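Chapter 3
What the Robot Sees: A Visit to Lurkmont

I'd been writing about household robots for two years before I spent a whole day in a room with the people who make them work. I'm a bit embarrassed about that. I had read the papers and I had watched the videos (so many videos!), and I thought I knew what a robot picking something up off the floor involved. Then the Lurkmont centre held its open day on 2018-06-12, I got on a very early train, and most of what I thought I knew had to be thrown out by lunch.

So I'm going to start this chapter with that visit, before we get to any of the sums. The sums are coming, I promise. Section 3.2 is full of them.

Lurkmont sits behind a garden centre, and I walked past it twice. Inside there was a long room with benches, a tea urn, and the Kombo team at the far end with two large monitors. Kombo is their two-armed robot for the home, and the demonstration I had come for was the simulated one. You sit down, you put your hands on a pair of controllers, and you drive the arms around a living room that exists only as numbers in a computer. The software that draws the room and works out what bumps into what is called Jidero. You'll meet it again in Chapter 5, when we talk about contact.

I had expected to look at the robot from a comfortable distance, the way you look at a character in a game. No such luck. The view I was given belonged to the robot itself, and it was tilted, and a good part of it was robot. Try judging where the floor is when the whole room leans over!
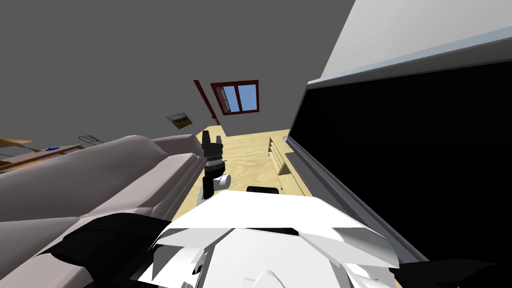 Divya Achari told me that everyone tries to straighten the room with their own neck first, and that she still catches herself doing it at the end of a long session. Her advice was to stop thinking about the room at all and pick one thing to steer by. She likes the line where a wall meets the ceiling. I went for the window, with its dark red frame and the blue sky in it, and after a while I could at least say which way was up.

Look at how much else there is to sort out, though. There's a big grey sofa on one side and a huge black panel on the other, and the pale floor between them narrows as it goes back. One gripper is out over that floor, pointing upwards. Near it lies a small black object, and the robot's own white parts hide some of it. A person glances at this and thinks "sofa, floor, thing on floor". The program has to get there from coloured dots, and it has to know which of those dots are its own arm. Mixing up your arm with the furniture is a very good way to hit the furniture.

We'll call this the self-view problem, and it takes up most of Sections 3.3 and 3.4.

The Kombo people had set a simple challenge for visitors — bring the gripper down beside an object and stop without touching it. The day's sheet of attempts had a column for collisions, and mine was a busy column. My trouble was depth. With one picture and no second eye, a small thing close by and a large thing far off can look just the same, and I kept stopping short or sailing straight past. I asked how a robot copes, and the answer I got was "badly, until you give it something to measure with". You'll find three ways of doing that in this chapter.

I also asked how many practice runs they kept. The training set for the tidying task stood at 1457 that morning, and they wanted 2000 before they let the real arms near a real carpet. The real arms were next door, built by Fladine, switched off and under a sheet. I was allowed to lift a corner of it.

Before you read on, try something at home. Close one eye, lean your head right over to one side, and reach for a mug on the far side of the table (an empty one, please). Do it slowly and notice which things you use to guide your hand. Is it the edge of the table? The mug's shadow? Your own sleeve? Jot them down and keep the list beside you, as we'll need it in Section 3.1, where we begin with the simplest question of the lot: where is the camera, and which way is it pointing?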